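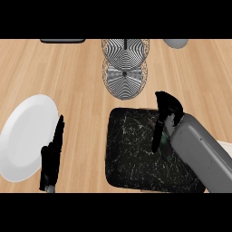 Unit 6: Bringing up the two-arm cell
Course notes, Z. Vidmar
Filed under: Robotics Lab > Handouts > Cell Setup
4 comments | 188 shares

6.1 Scope

These notes cover the bring-up of the simulated two-arm table cell in Prodero. Work through them in order. Most faults reported in the lab sessions come from a step done early and then undone by a later one, usually a scale change made after the grippers were mounted.

The cell has a tabletop, a left arm, a right arm, one overhead view and a set of props. The arms are mounted on the near side of the table. The real cell in the Iratero room has the same layout, but its controller is set up differently and is treated in Unit 9.

6.2 Table and base frames

Load the table first with both arms disabled. Set the world origin at the near left corner of the tabletop, with x to the right, y away from the operator and z up. Check that the top surface reads z = 0. If it does not, correct the table and leave the origin alone.

Mount the left base, then the right. Each base has its own frame, and the two are not mirrored. A joint command copied from the left arm to the right will not give a mirrored pose. Students who want mirrored motion must work in Cartesian space and convert.

Save the file at this point under a separate name. Later steps refer to it as the bare cell.

6.3 Grippers

Attach each gripper to its wrist flange and enter the tool offset by hand. The default offset belongs to an older finger set and is 16 mm too short. With the wrong value the arm looks correct in free motion and drives the fingertips into the table on the first downward move.

To check the offset:

a) Move the arm to the touch-off pose, fingers closed, pointing down.
b) Lower it in steps of 1 mm until the contact flag changes.
c) Read z at the tool point. Anything within 1 mm of zero is accepted.
d) Repeat at a second place on the table, as far from the first as the arm reaches comfortably.

If (c) passes and (d) fails, the base is tilted. Go back to 6.2.

6.4 Props

Props are loaded from the Prillen set. Each has a visible mesh and a collision mesh, and these are separate files. Dishes and plates are drawn with thin raised rims, but the collision mesh may be a flat disk. A finger can then pass through a rim on screen without any contact being logged. Turn on the collision overlay and inspect every prop that a gripper will come near.

Flat items such as the marble board need a different check. Put the board down, run the physics for a few seconds with both arms still, and read its height again. A board that starts slightly inside the table will be pushed out of it and may slide. Raise it by 1 mm and let it settle.

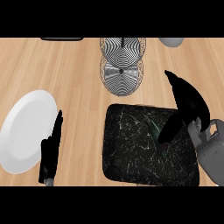 Long items lying on the board are the hardest case for contact. They touch along a line, and the solver may find only one or two points of it. The item then rocks. Raise the contact point limit for that prop alone; raising it for the whole cell slows every step.

Friction is set per pair of materials. The stone and wood entries are filled in. Any pair left blank falls back to the default, and the log gives warning 2515 once at startup. The warning does not repeat, so read the log from the top.

6.5 Timing

Commands go out at 30 Hz. Physics runs faster and must be a whole multiple of the command rate. Both arms must take their commands on the same tick. If the right arm trails the left by one tick, look at the order of the drivers in the startup file before touching any gains.

Gains should be left as supplied until 6.3 and 6.4 both pass. A gripper that shakes while holding a tool is more often a contact fault than a gain fault.

6.6 Routine checks

At the start of each session:
- open the bare cell and confirm z = 0 at the tabletop
- run the touch-off for both arms
- read the startup log
- compare the overhead view with the saved reference view

After any change of gripper or prop file, repeat 6.3 and 6.4 in full. Record the result in the cell log with your initials. Tawhiri users should export the log as text; the binary export drops the tool offsets.

Reading for next time: Unit 7, sections 1 to 3.

Comments (4)

mkd_lab
In 6.3 step (b), is the contact flag the one on the wrist or the one on the fingers?

Z. Vidmar
Fingers. The wrist flag changes later.

rowan_t
My board kept sliding even after I raised it. The cause was a second copy of it loaded in the same spot.

pelle
The link to Unit 7 gives an error in March's version of the page.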